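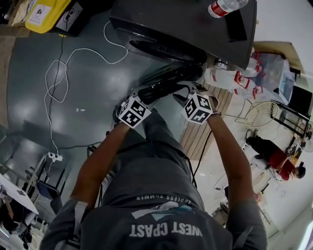 Seat post, both hands on. Marker cubes at the wrists, water bottle up on the seat.

Home Projects Reports Partners Contact

Hasanen: progress report to Vellow, March
From Remo Ortner, Bostcombe workroom

Sorry, this is short and later than agreed. Most of the month went on one fault and I would rather you heard it from me in full than got a tidy chart.

Where we are. Target for the period was 900 usable demonstrations across the household tasks. We have not made it. Recording was stopped on the Sunday and stayed stopped while we found out what was wrong. Sessions are running again, slower than before, with extra checks at the start and the end.

What went wrong. The right-hand tool has been losing its position part way through a take. On the operator's display it looks fine. On playback the hand jumps sideways, sits still, then jumps back. We only spotted it when Hauwa Ezeani replayed a batch on the bench arm at low speed and the arm swung well past the seat it was meant to be reaching for. She had her hand on the stop and used it. Nobody hurt, nothing broken. But she was standing closer than she should of been, and at full speed it would be a different report. I have logged it as a near miss and you should treat it as one.

Cause, as far as we know. Two things at once. The cable on the right tool pulls at its connector when the wrist turns over, so the feed drops for a moment. Separately the software was filling the gap with the last good reading and not marking it as filled. Either one alone we would probably have caught. The connector is a Dvořáček part and we have asked them for a version with a proper clamp. No date from them yet. I've chased. 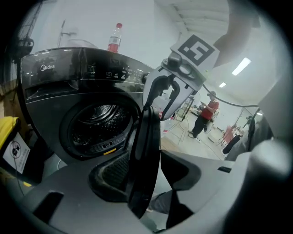 Hand-held gripper at the washing machine door, marker on its grey bracket.

Washer task is worst hit. Curved dark glass, lots of reflections, and the operator has to roll the wrist to follow the door round. Hauwa thinks the reflections may be a third cause, false marker sightings off the glass. I am not convinced but we have not ruled it out. She is running the same movement with the door glass covered and uncovered, 4 takes each way, and will write it up seperately.

Chair and table tasks are better. Drop-outs there are shorter and mostly when both hands come together and one cube hides the other from the head camera.
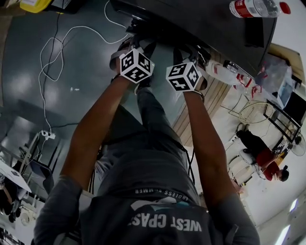 Changes already made. Any gap in tracking longer than 3 frames now fails the take outright, no filling. Cables get taped to the forearm and tugged before each session, result written on the sheet. Replay on the arm only with 2 people in the room, one on the stop and doing nothing else, both behind the floor line. Loose leads on the floor are next. Too many of them where people work looking down at their hands, and I want covers over the lot before we add another operator.

Older data. All of it has to go back through the new check. Running overnight. Early batches look mostly ok, the later ones less so, which fits with a connector wearing. Won't give you a pass rate until it has finished.

Money. Overspend on staff hours, underspend on travel, nets out near enough. The clamp parts may carry a charge if Dvořáček decide it was our handling. Would like to move some of the travel line across to cover it, please say yes or no by email.

Needed from you: a decision on the above, and whether you want the near miss form sent now or with the next report.

Next report will have the re-check results and Hauwa's glass test.

Remo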